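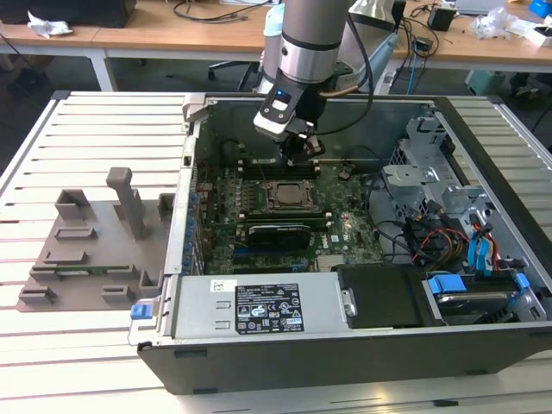 Robot arm over the memory slots of an opened desktop tower.

Ollside Computer Reuse, kit review meeting, November 19, 2023

In the room: Ustyna Moroz, Didier Courtois, Fulvio Ferri and me, Ynyr Wynne, taking notes (badly, my pen gave up halfway). Apologies from Amedeo Costa.

1. Last minutes. Agreed, once Didier had his name spelt properly.

2. The Werau memory-handling kit. Most of the evening went on this! Ustyna took us through the offer from Szalai, who want 1,000 a month for the arm, the two-finger gripper and the fixture plate, with 25 hours of support thrown in. Fulvio likes it a lot. I like it too, though I did ask what happens when we get a tower laid out differently from the Dells, and we haven't got a proper answer to that yet. Didier thinks the support hours would be gone in a fortnight (he may have a point, knowing us).

We agreed to ask for a trial on 50 towers before signing anything. Ustyna to write to Szalai. Didier wants the notice period in writing, currently 14 days.

3. Cable clips. Fulvio still has the box in his car. He'll bring it in.

4. Any other business. The kettle. Carried over again, sorry Amedeo.

Next meeting in December, date to follow once Ustyna has heard back.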